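Rutura Fan Desk Guide
Section 4: Setting up a celebrity news feed and your first alerts

Rutura follows the famous so you don't have to follow them yourself. By the end of this section you will have a working feed, a few alerts, and slightly less free time than before.

Before you start

You need a Rutura account (Section 2) and at least one artist, actor or feuding couple you care about. If you haven't confirmed your email address, do it now. The feed builder will let you get all the way to step 8 and then throw everything out.

Building the feed

1. Open the Feeds tab and choose New Feed.

2. Type a name for the feed. The limit is 107 characters, enough for most grudges.

3. Under People, start typing a name and pick from the list. Stage names and legal names lead to the same profile. Nicknames work about half the time.

4. Add up to 200 people. Rutura tracks 3,162 public figures at present, and yes, that includes the runner-up from the dance show.

5. Under Topics, check the kinds of news you want. New Music, Tours and Awards are on by default. Breakups is off by default, and our records show how long that lasts.

6. Set Relatives to On or Off. With Relatives on, you will also hear when somebody's father releases a single or somebody's cousin opens a juice bar.

7. Choose your sources. Laing covers film and television. Mevberg covers music, plus a surprising amount of yacht news.

8. Press Save. The feed fills within a few minutes.

Note: If two people in your feed get engaged to each other, the story appears twice. Turn on Merge Duplicates in Feed Options to see it once. If they break up, the merge stays in place, even if they don't.

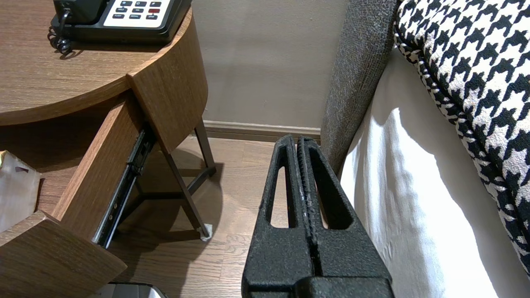
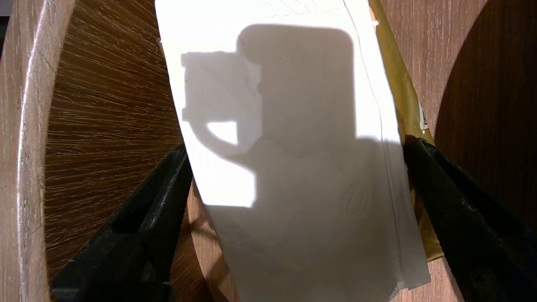
Desk phone on the nightstand (first picture); white packet (second picture).

Setting up alerts

1. Open your saved feed and press the bell.

2. Choose a level. Whisper sends one summary a day. Chatter sends a message whenever three or more sources run the same story. Scream sends everything.

3. Set quiet hours. The default is 11 p.m. to 7 a.m. Albums come out at midnight, so think this over.

4. Press Test Alert. You should get a message reading "Someone famous has done something."

Caution: Do not use Scream during awards season. One of our testers, Ximena Jaramillo, received 845 alerts in a single evening in February, most of them about a cape.

Caution: Alerts marked Unconfirmed are rumors. Please don't forward them to your whole family with the word "CONFIRMED" on top. We have met your aunt.

If something goes wrong

The feed is empty. Check that at least one topic is selected. If it is, your favorite may simply be having a quiet week.

The wrong person keeps showing up. Open the story, press Not Them, and pick the right profile. Corrections go to Ieuan Prothero at our Plurnham office, who reads every one and has opinions on most.

Alerts arrive late. Close the app and open it again. Stories held for a legal check can also run late, and those tend to be the good ones.

To share a feed with a friend or hide it from a spouse, go to Section 5.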